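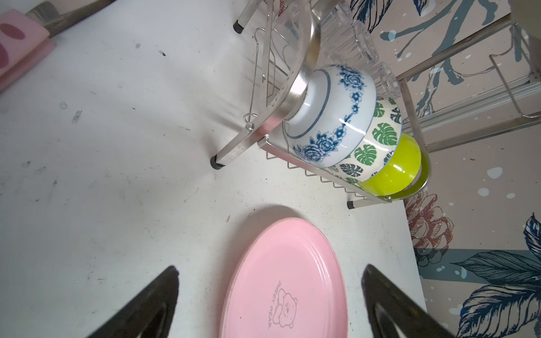
The gripper let go of the plate at the 8 mm mark, and the arm carried on to the dish rack holding nothing, lowered nothing into a slot, and logged a success. It did this again on the next run. By the end of the afternoon our robot had a perfect record and the rack had no plates in it.

I've been working on Stekine since April. It's the name A-yeong Han gave our dish-loading code, and she won't say where she got it. The job is simple to describe. Find a plate, pinch it by the rim, tip it up, slide it between the wires. Bowls we have more or less figured out. Plates are flat, thin, and close to the counter, and they hate us.

I went back through the logs, all 2,547 lines of them, with a cup of coffee that I'm sorry to say I finished before line 317. Line 317 is where I'd turned off the grip check. The force sensor had been throwing false alarms, so I told the code to assume the plate was held unless it heard otherwise, and then I disconnected the part that would have told it otherwise. There is a comment next to it in my own typing: "temporary."

Dima Bataineh, who reads my code so that other people don't have to, was kind about it for nearly a minute. Then he asked what would have happened if the plate had slipped on the way up, over the edge of the counter, with somebody's foot underneath. I didn't have a great answer. The arm would have kept going and recorded another win.

So the check is back on. I raised the alarm threshold a little, and the arm now stops dead if the fingers close farther than a plate rim should allow. It stops a lot. Yesterday it stopped over a perfectly good grip and sat there, beeping, until I came back from lunch.

The pink plate with the bear on it has survived everything so far. I'm still moving the practice runs away from the counter edge, and I've started wearing shoes.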